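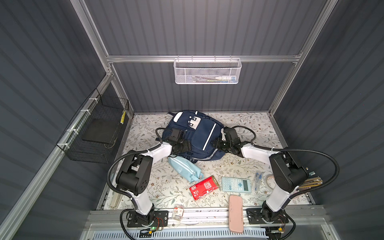 Hallura two-arm packing cell: pre-use inspection, trial unit at Suvorthorpe
Checked by: Gwion Bowen. Comments reviewed by: Tegwen Bellis. Period: June

1. Frame and walls
Aluminium joints tight, panels seated. PASS.
Comment: rear rail carries the white mesh basket. Keep its load to 300 g.

2. Side basket
Cable ties sound, no sharp ends facing the work area. PASS.
Comment: ties are acceptable for the trial. Ask the supplier for a bolted bracket before purchase. 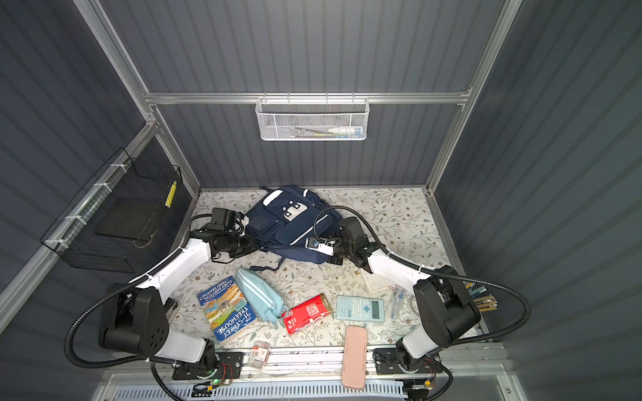 3. Arm bases
Mounting plates checked against the front rail, all screws marked. PASS.

4. Cable conduit
No splits or flattening. Conduit must not drag across the mat at full reach. PASS WITH COMMENT.
Comment: right arm loop runs wide. Fit one more clip at the elbow and recheck after 16 hours of running.

5. Exposed boards on front rail
No cover supplied. FAIL.
Comment: the boards sit where an operator leans in to change the load. Hallura to quote for a guard – Khanyisile Visser to chase.

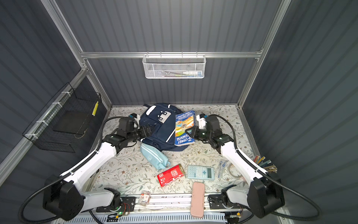 6. Load and mat
Mat flat, edges secured. Test load is a backpack with school items. PASS.
Comment: keep long items behind the front rail. Anything overhanging is to be moved back before start.

7. Gripper fingers
Check for play, scuffing and trapped thread. Heaviest single item allowed: 475 g. PASS.
Comment: zips and straps can catch between the fingers. Stop the arm before freeing them by hand.

8. Emergency stop
Tested from both sides of the cell, 2 presses each. PASS.

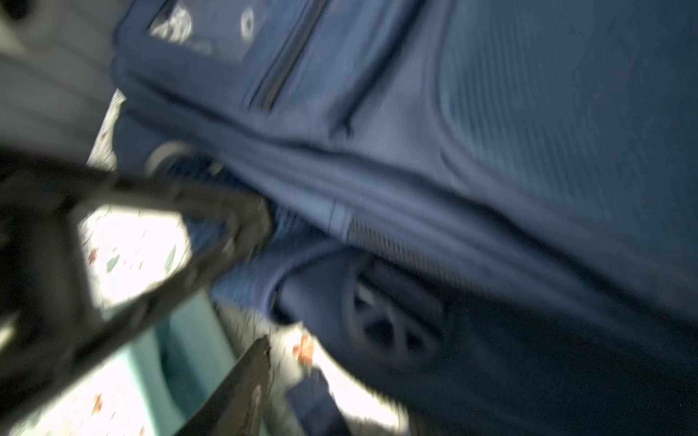 Can the cell be used while item 5 is open?
Only with the operator standing clear and power isolated for every load change. Urmas Vasiliauskas signs the temporary permit.

Outstanding: items 4 and 5. Copy to Glenys Probert, Lundlow office.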